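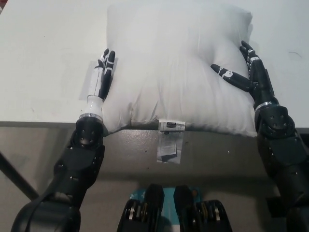

How to plump and care for a tired pillow

I do love a fresh pillow, and I'm always surprised how many of us put up with a lumpy one for years (I certainly did, until my neighbour Lalit took pity on me!). Nothing difficult to it, and you'll want a flat surface at about waist height - a table does nicely, as a bed is far too soft to push against.

Start with the care label. Find it before you do anything else and read it properly, with your glasses on if need be, as some fillings can't go in the machine at all.

If yours can be washed, choose a gentle wash at 40 degrees with a small spoonful of liquid, and put two pillows in together so the drum stays balanced. Rinse twice. Dry it on low, stopping every so often to give it a good shake, and then leave it somewhere airy for 12 hours.

Now for the plumping. Lay the pillow flat, put a hand on either side and push inwards, let go, then turn it round and do the same from the ends. Six goes each way is plenty. Any dents in the middle can be teased out with your fingertips, and little creases in the fabric will mostly vanish under a pillowcase anyway.

I do mine every September, and give them a quick plump each morning when I make the bed.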